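Home Studies > Working Papers > Domestic Surfaces
Contents | Previous section | Next section | References | Cite

4. The made bed as a holding surface

When we started the Forkent survey we expected the kitchen table and the hall shelf to dominate our notes, and they do get plenty of space in Section 3. The bed was a surprise, and a delightful one. Of the 889 surface records in the full set, 356 are of beds, and the great majority of those were made beds in daytime use. A made bed is wide, low, soft and reachable from at least two sides, and people put an astonishing variety of things on it.

4.1 What lands on the bed

We sorted objects by the room in which a household would normally keep them. Clothes and bedding came first, as anyone would guess. After these came toys, paper, drinking cups and small food packages, in that order. The last two groups interested us most. Cups and cartons are usually treated in the literature as table objects, things that need a hard flat surface under them, and the earlier Skalmont checklist leaves them off its bedroom sheet altogether. We added them in June, after the first 20 records made it plain that we would otherwise be writing "other" on nearly every line.

Posture was recorded for each object as upright, leaning, tipped or flat. A padded cover gives slightly under a base, so a light container may settle at an angle where the same container would stand straight on a table. We kept "leaning" and "tipped" apart for this reason, although Barredo's coding scheme joins them.
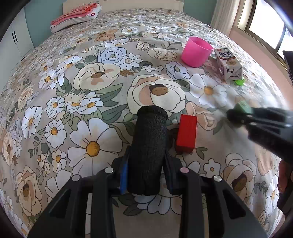

Mixed groups are where the bed becomes really exciting as a surface. On a kitchen table, food things and play things tend to be pushed toward separate ends, and a coder can often draw a line between them. On a bed the line is much harder to find. Figure 4a is a fine case: a bright pink plastic cup stands open and upright with a small milk carton right beside it, tipped slightly on its side, and the same stretch of bedspread has a red wooden block standing on end. Under our rules the cup is coded upright, the carton tipped and the block upright, and all three go into one mixed group. A coder working from the Skalmont sheet would have kept only the block.

4.2 Grouping and distance

How close must two objects be before they count as a group? On hard surfaces we used a hand's width. That worked badly on beds, where things spread out, and Shiela Samonte proposed using a forearm's length there. Agreement between coders improved right away — so much so that we went back and recoded every bed record by her rule. The final bed set holds more than 2,000 objects, and only a small share of them now stand alone.

Patterned covers gave us some trouble. On a busy floral print a small item can be missed completely on a first pass, especially if it is pale or lies flat. Cards and slips of paper were the worst offenders. We asked coders to work from the foot of the bed to the headboard in strips, and to finish each strip before looking at the next.

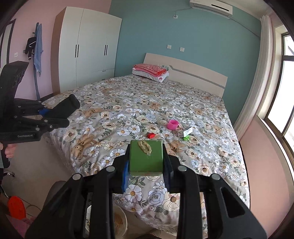
Plates were coded separately from cups, even where both were present on or near the same bed. A plate says something about eating, while a cup may travel around a home all day and stop anywhere. We also made a note of crumbs or leftovers whenever they could be made out, without trying to name the food. The Ninel pilot had asked coders to guess at the meal, and the guesses were so far apart that we dropped the item with some relief.

Bedding set aside on the bed itself, such as folded blankets stacked on a pillow, was entered as stored and left out of the object totals. We went back and forth on this. Folded bedding takes up room and changes where other things can go, which is a good argument for counting it, and Section 5 reports the group sizes both ways.

Contact the working papers desk | © Domestic Surfaces Working Papers | Back to top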